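Folten vs. Nokov parallel grippers for T-shirt folding, first impressions

Forum: Manipulation & End Effectors
Posts in this thread: 8

kjuhasz
Kristóf Juhász here, mostly a lurker until now. We've been doing T-shirt folding at the lab since February and I finally got both grippers on the same pair of arms long enough to have opinions, so here goes!

The two candidates are the Folten soft-tip (silicone fingers, slightly curved inward) and the Nokov slim (flat aluminum fingers with a rubber pad you glue on yourself). Same controller, same head camera, same padded table for both. I did 491 folds in total, split as evenly as I could manage, all teleoperated by me or my labmate so we weren't also testing a policy.

Short version: I love the Folten for picking up and I love the Nokov for letting go. The Folten tips sink into the padding a little and come up with exactly one layer of cloth far more often than I thought they would. The Nokov grabs two layers if you breathe wrong, but when you open it the shirt just drops where you put it. The Folten silicone hangs on to thin cotton and drags the corner back with it, and then you get to do that corner again.

Typical view from the head camera, before anything has touched the cloth:
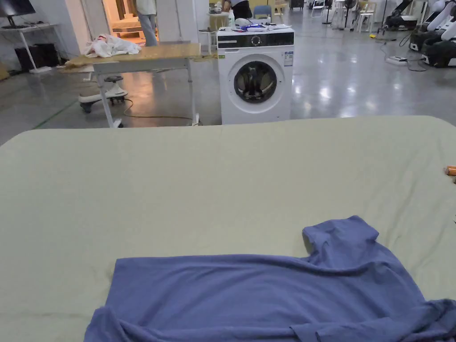

Head camera view. Blue shirt on the green table cover, one sleeve pointing away from the operator.

A sleeve pointing off like that is my favorite start for the Nokov, by the way. You can slide one flat finger under the edge and pinch. With the Folten I go straight down from above on the same spot and let the padding do the work.

mossback_ee
Great write-up, and thank you for doing it teleop only. Half the gripper comparisons I read are really policy comparisons wearing a hat.

Question about the table. How thick is the padding? I tried something similar with the Folten on bare melamine and it was miserable, it just skated over the fabric. I wonder if you're measuring the table as much as the gripper.

kjuhasz
16 mm of foam under a fitted sheet. And yes, I think you're partly right. I did a quick run on a hard desk and the Folten got a lot worse, the Nokov only a bit worse. If you can't pad your surface I'd probably go Nokov.

tinwhistle
I'm going to disagree on the Nokov. We ran a pair for most of a winter and the glued pads were a constant pain. They creep. You don't see it happening, and then one day the fingertips don't meet and you've been collecting bad grasps all afternoon. The Folten tips are molded over the metal and stay put. For long sessions that matters more to me than a clean release.

kjuhasz
Which glue? I used the contact cement they suggest and haven't seen any creep, but I've got nowhere near a winter on them.

tinwhistle
Double-sided tape first, then the cement. Better with the cement, still not great. We were folding towels, so more pull on the tips than you'd get from a T-shirt. Could be that.

rho_lambda
Can we talk about that camera angle? I like it! So much of the table in view and the whole shirt body is right there at the bottom. But the near hem is sitting awfully low in the picture. Have you tried tilting down more? You're spending the top third on the washing machine and the room behind it, and none of that helps you fold.

kjuhasz
I've gone back and forth. Tilted down I get the hem nicely, but then I lose the far edge of the table, and my labmate steers by that edge (says it's the only thing that tells her how far she's reaching). I personally fly by the wrist cameras once I'm close, so I'd tilt. We've settled on the angle you see because she's faster than me and I lost the argument.

As for the background, I want it in. The plan is to load the washer with the same arms later, and I'd like the framing to stay the same for both tasks.

mossback_ee
Plus one for keeping the background. We cropped ours tight, moved the rig to the other end of the building, and spent ages working out why nothing matched. More view, less grief.

rho_lambda
Fair, though I'd still crop for training and keep the full view on disk. Disk is cheap.

Also, has anyone here put the Nelau wide-angle on the head? Fekete sells an adapter plate for it and I'm very tempted.

tinwhistle
Tried it for an hour. Lovely coverage, the edges bend like a banana. Your labmate's table edge would turn into a smile.

kjuhasz
Ha, ours already curves a little. I'll ask if I can borrow one anyway.

Next job is a mixed setup, Folten on the left arm for picking and Nokov on the right for placing. The 2 fingertips don't sit at the same height so I have to redo the tool offsets first. I'll post the offsets here once I have them, and tinwhistle, I'll put a paint mark across the pad edge so we can see if it creeps.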